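Open day at the Moltenholm automation hall, anyone else go?

dopoku_bench
Went along in February, mostly for the free coffee. Biggest draw was the Vudis arm, which the programme said would be "handling everyday soft goods". Ohemaa Ofori did the talking and was very patient with a man who kept asking if it could do ironing.

The wrist camera feed was up on the big screen so those of us at the back could follow along. I got a still off the stand's download page.
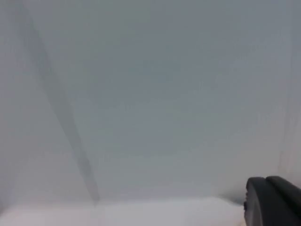 Anyway, I stayed for two full rounds and then went to look at the Lindov conveyor, where the queue was shorter and there were biscuits. Nearly 80 people by the arm at one point, all staring up like it was the football.

roos_j
I was in that crowd. Lovely people, dreadful demo. Give me a view from the side. I paid 4 quid to park and spent most of it looking at grey.

tetteh.q
Harsh, Roos. The close view is what the arm has to work with, so why dress it up? I'd sooner see that than another glossy film with piano music.

roos_j
I'd have settled for the piano music. You can show both! Two screens. They had a spare one showing the lunch menu.

dopoku_bench
To be fair the lunch menu had its own following.

audreyanne_d
Did anyone ask about price? I run a small linen hire place and the leaflet had 156 pages of safety notes and not one figure with a pound sign.

tetteh.q
I asked. Got a business card and a warm smile.

roos_j
Same. Mine came with a pen.

audreyanne_d
Right, so expensive then. Was the Ayaaba stand any more use? They had a smaller gripper in the programme.

dopoku_bench
Tucked behind the cloakroom. The chap there said to email and he'd send the spec sheet. I've got his address somewhere, will message you tonight.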